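Ticket 729 - Tray assembly station, left arm stops over plate
Site: Altulstead kitchen, prep room 2
Station: Jesero two-arm table
Opened by: Hyun-seo So, prep lead
Opened: Feb 19, 2025
Priority: normal
Status: closed, one follow-up open

Problem as reported

The left arm stops partway through a tray. It comes in over the left plate, holds still for a few seconds, and then the station goes to "waiting for operator." The right arm stops with it. Pressing Resume works most of the time. When it doesn't, we have to send both arms home and the tray starts over from the first step.

It was once or twice a shift last week and now it is more than that. On the early shift today we had 8 stops. The person at the station is also the person labeling and loading the cart, so every stop means walking back, taking gloves off to use the screen, and putting on a new pair. Please don't send the instructions for cleaning the gripper again. We did that, twice.

Reply from Enport support

Thanks for the detail. Before we look at hardware, can you answer these:

Does the stop happen on every kind of tray, or only some?
Does the message on the screen carry a code?
Has anything on or near the table been moved, added or replaced since the last service visit?
Who has been pressing Resume, and is it being logged?

Reply from prep lead

Mostly on two-plate trays. Single-plate trays run fine as far as anyone remembers.

The code is P-3, every time I have looked.

Moved: the black tray used to be kept on the cart. The late shift started leaving it on the left side of the table because it saves a reach. I didn't know that until I asked them. Also the cable on the left arm was re-tied after the last visit.

Resume is pressed by whoever is nearest. It is not logged by name and I'd like to keep it that way. People were worried when the station came in that it would be used to time them, and we told them it would not.

Reply from Enport support

Understood on the names. We only need the time of each stop, and the station already stores that.

P-3 means the arm reached its planned position but the position check did not agree within the limit. The usual causes are a tray set down outside the taught area, an extra item close to the arm's path, or a cable pulling on the wrist. You may have more than one of these. Please go through the steps below in order and write down what happens after each. Change one thing at a time.

Troubleshooting log, kept by prep lead

Step 1. Read the stop history.
Pulled the list from the station screen. It shows 1,491 trays since the counter was last reset. The stops are bunched in the most recent part, and nearly all of them are on two-plate jobs. No code other than P-3.

Step 2. Check the red tray against the taught position.
Sent the arms home and set the tray down by hand at the corner marks on the setup sheet. Ran three trays. One stop, left arm, same place as before. So tray placement by itself doesn't explain it, although two people on the late shift told me they had never seen the setup sheet. I have taped a copy to the inside of the cabinet door.

Step 3. Look at the table during a two-plate job.
Ran the job at reduced speed and stood to the side. Both arms come up over the red tray from the front, and the two grippers work close together over the plates. The black tray is on the left, and the left forearm passes over its lower right corner. The orange piece is on the left plate, right beside the left gripper. There is a lot of cable above the tray. One length arches across between the two wrists, and the long one for the right arm sweeps over the left plate. 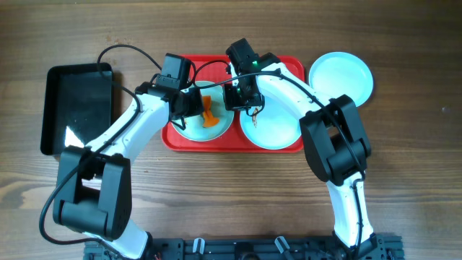
Step 4. Take the black tray off the table.
Put it back on the cart. Ran the same job at normal speed until the next stop. It went longer than before but it did stop, P-3, left arm. I am leaving the black tray on the cart anyway. The late shift is not happy about the reach, so we moved the cart one step closer to the table.

Step 5. Check the cable by hand.
Arms home, power off at the switch, lockout tag on. Moved the left wrist slowly through its range. The cable goes tight when the wrist turns in toward the middle of the table. There is a tie below the wrist that looks like it was pulled closer than the others. I did not cut it. Waiting for support.

Reply from Enport support

Good find. Please do not cut the tie yourself, the cable jacket is easy to nick. Ocampo handles service in your area and we have asked them to send someone. Until then, run two-plate trays at reduced speed, or make them by hand and keep single-plate trays on the station.

Reply from prep lead

We are doing two-plate trays by hand for now. It takes one more person on the early shift, and I have moved someone over from dish return. She did this job before the station came in and she is quick at it, but her wrists bother her after an hour, so we are trading places at the break.

I want it noted that it took most of a morning to find anyone who still knew the layout for the two-plate trays. We stopped training new people on it when the arms took over the job. I am going to put it back in the training.

Service visit, Ocampo technician

Replaced the tie on the left arm cable and gave it more slack at the wrist. Checked the right arm cable, tie positions are within limits, no change made. Ran the position check on both arms, passed. Ran 3 two-plate trays at reduced speed and then a longer run at normal speed with the prep lead watching. No stops.

Showed the prep lead and one person from each shift how to check cable slack with the power off. Added it to the weekly sheet.

Note from prep lead after the visit

Two full shifts on two-plate trays with no P-3. One stop on the late shift was somebody opening the side gate, and that one is supposed to happen.

Two things for whoever reads this at the other sites. Keep the left side of the table clear, even if it costs you a reach. And if people are pressing Resume several times a shift, open a ticket. We put up with it for a week because each stop was short, and the person at the station assumed it was something they had done.

Follow-up, still open

Requested: a Resume button that can be used with gloves on, mounted at the front of the station where the loader stands. Enport has passed this to Jesero and expects an answer in March. In the meantime the screen stays as it is, and the early shift keeps a box of gloves next to it.

Ticket closed by Enport support with the agreement of the prep lead. The button request stays open under the same ticket number.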